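1/31/22
Lesholm notebook, whiteboard task

OK, finally writing up the wrist-crop business before I forget what I did. Short version: feeding the policy a tighter crop from the wrist camera helps a lot on the approach to the eraser and does nothing for the wiping, and I think I know why on the first part and only have guesses on the second.

Setup is the same as last time. Board flat on the white table, letters in thin black marker, gripper has to find the eraser, pick it up and clean the board.
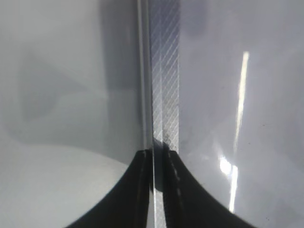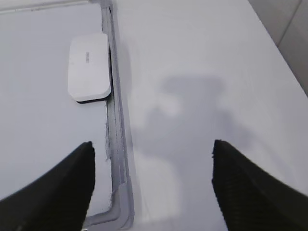
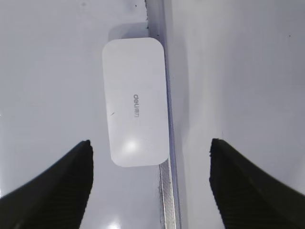
First three are wrist camera, next one is the fixed camera. 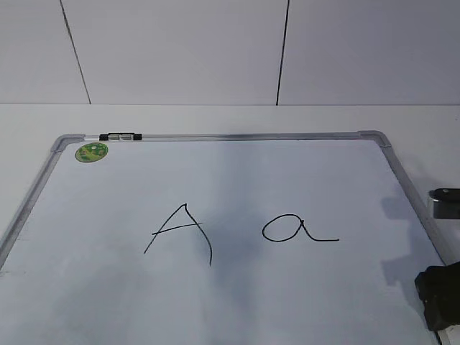
So, the crop. The old policy (I'm calling it Zullo-full in the logs) takes the whole wrist view shrunk down, plus the fixed view. Zullo-crop takes the same fixed view but cuts the wrist view down to the region ahead of the fingertips before shrinking it, so the part we care about keeps more of its pixels. Same training data for both, same number of steps, same seed. I was kind of strict with myself this time after the mess with the seeds earlier in January.

Training data is everything we have in Wikix that passed review: 3,699 episodes. 600 of those are the new ones with the eraser up against the rail. I want to write down somewhere that the new ones were collected with the lights on full, because the older ones are a mix and I keep forgetting which.

Evaluation was 200 trials per policy, interleaved so that a slow drift in anything (calibration, the lights, me) hits both equally. I used nine start positions for the eraser, marked on a paper template that I lay over the board and take off again before each run. Damian reset half the trials so it wasn't always my hands deciding what "same place" means. Thanks Damian!

What I saw:

Approach. Zullo-crop is clearly better. The full-view one has this habit where it comes down nicely, gets near the eraser, and then hesitates sideways -- drifts a bit left, drifts back, and sometimes closes on nothing. White eraser, pale board, white table, you can't really blame it. When I ran the saliency maps on the full-view policy, the strongest response during the last part of the descent was on the rail, and the eraser barely showed up at all. It was lining itself up with the rail and hoping! Which works fine as long as the eraser sits where it usually sat in the training data. On the start positions next to the rail the two policies are close. On the ones out in the open part of the board, the crop wins by a mile.

With the crop, saliency moves onto the ends of the eraser and onto the printed logo. I'm a little nervous about the logo. It's the only thing with any contrast on the top face, so of course the network likes it, but it means we might be training a very expensive logo detector. Need to do a set with the logo covered (plain white tape, same gloss if we can find it) before anybody puts the word "robust" on a slide.

Grasp. Once the fingers are on either side of it, both policies do about the same thing, and both of them are worst next to the rail. One finger has to go down on the far side of the rail and there isn't much room. Sometimes the finger lands on the rail and the arm stops on the force limit. I logged those as failures, Damian thinks they should be their own category and he's probably right. I'll relabel in Wikix tomorrow, with a tag for rail contact, so we can split it either way.

Wipe. No difference between the policies. I had expected the crop to hurt here, if anything, and it didn't. My guess is that the wiping part leans on the fixed camera almost entirely. I tried blanking the wrist input after the grasp (just a handful of quick runs, not part of the evaluation, so don't quote this) and the wiping motion looked the same to me. If that holds up, we could drop the wrist stream after the grasp and save ourselves the latency.

The wiping has its own trouble anyway. The success score is computed from how many dark pixels are left inside the board outline in the fixed view, and that score does not like shadows. The arm throws a soft one over the board, and depending on the pose, it gets counted as leftover ink. I've been parking the arm before scoring, but the final pose isn't always the same, so the score jitters. Damian suggested taking a background shot of the clean board with the arm parked and subtracting it. Simple, should have done it weeks ago. We also have to mask out the green sticker, the script does that already but the mask was drawn by hand for the old board position and it's off now. I noticed because one run with a perfectly clean board came back as failed.

Letters: I've been writing a capital A and a lowercase a for the sessions with two letters. Keep it to those until the scoring is fixed. Long tails on the lowercase are good to have, the policy tends to wipe the body of the letter and leave the end of the tail, and I'd like the score to catch it.

Things that went wrong and had nothing to do with the method:
Wikix dropped the connection once during upload and I had to re-send the whole batch. No data lost, I checked the episode list against the local disk.
The Aigner power supply under the bench is buzzing again. Doesn't seem to affect anything, still annoying.
Crop coordinates are in the config and also hard-coded in the viewer. I changed one and not the other and spent most of the morning looking at the wrong region. Fixed now, the viewer reads the config.

Next:
Covered-logo set, both policies, same nine positions.
Rail contact tag in Wikix.
Background subtraction for the wipe score, then rescore the old runs before comparing anything.
New mask for the sticker.
Try a darker eraser if we can dig one up, mostly to see how much of the full-view problem is contrast and how much is resolution. I'd bet on contrast, Damian says resolution -- loser cleans the marker off the template.

Checkpoints for both policies are in the Lesholm folder under the Zullo names. Please don't overwrite the crop one, I haven't copied it anywhere else yet.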